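Home Shop Rugs Floor Care Samples Delivery Contact

Enby Patchwork Rug

The Enby is a flat patchwork rug for living rooms, bedrooms and long halls. It is made in our workshop in Jestgate from wool pieces that are first washed, then dyed again, then cut and sewn together by hand. Every rug comes from a different group of old carpets, so two Enby rugs are never the same. Please understand this before you order. The color family you choose will be respected, but the order of the pieces is decided at the sewing table.

Color families

Warm (brick, rust, sand), Cool (slate, sea, smoke) and Mixed. The Mixed family has the strongest contrast between the neighboring pieces. If you are not sure, ask for the sample card. It costs nothing and it has a small piece of each dye from the current season. Dyes change a little every July, when we receive the new wool, and a sample card from an older season is not a good guide.

Sizes and prices

Small, for the side of the bed: 400
Medium, for under a coffee table: 2,248
Large, for a full seating group: 2,482

Prices are in dollars and include the cotton backing. The Small size is sewn from the shorter pieces that remain after the bigger rugs, and this explains the large difference in price. Other sizes can be made on request. Write to us with the length and the width of the room, and also tell us which way the door opens. A door that opens over the rug needs a clearance, and many customers remember this only after the delivery.

How it is made

The old carpets are sheared until the pile is low and even. After this they rest in the sun, weather permitting, and the original color becomes softer. The dyeing is done by Stergiou, a family dye house that has worked with us from the beginning. Evangelia Triantafyllou chooses the pieces for each rug and lays them on the floor before sewing. She often leaves a layout overnight and changes it in the morning.

The seams are made with a zigzag stitch in strong thread, and then the cotton backing is attached along all seams and not only at the border. For this reason the pieces do not lift in the middle. The border is folded under and sewn two times.

Placing the rug

A patchwork rug has many straight lines inside it, and these lines are compared by the eye with the lines of the room. If your walls are not exactly straight, and in older houses they are rarely straight, a rug placed parallel to the wall will show it. Turn it a little, or lay it diagonally. On wood floors a diagonal rug also goes across the boards, and the room feels less narrow.

Always use an underlay on a smooth floor. We recommend the Genby felt underlay, which is sold separately and can be cut with household scissors. Cut it slightly smaller than the rug on each side. Do not use rubber underlay on oiled wood, because it can leave marks that do not come off.

Care

Vacuum with the plain nozzle, without the turning brush. The brush pulls at the seams. Liquids should be pressed with a dry white cloth and never rubbed. Do not wash the rug in a machine. Professional cleaning is possible, but please tell the cleaner that it is a patchwork with cotton backing, so that the water is kept cool. In a sunny room, turn the rug twice a year.

In the first weeks there will be some loose fibers. This is normal for sheared wool and it becomes less with each vacuuming. If a thread stands up, cut it, do not pull it.

Repairs

One damaged piece can be replaced without opening the whole rug. Send a photo to Oleksandra Bondarchuk in our repair room and she will answer with a price and the waiting time. The new piece will look fresher than its neighbors at the beginning. Customers who bought from another shop are also welcome, if the rug has a fabric backing. We cannot work on rugs with glue or latex.

Delivery

The Medium and Large sizes are rolled, not folded, and they travel in a tube with a weight limit of 92 pounds. Please open the tube on the day it arrives and let the rug lie flat. Small waves from rolling disappear slowly under normal use.

Page updated September 21, 2019

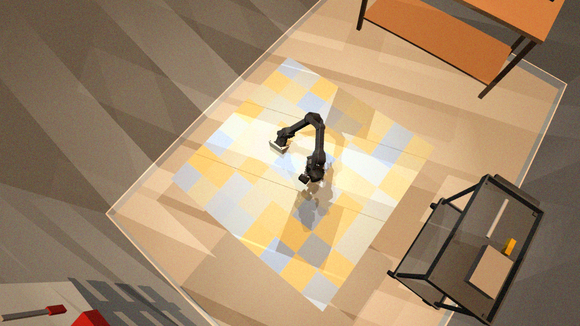
Patchwork rug laid diagonally on a tan wood-tone floor.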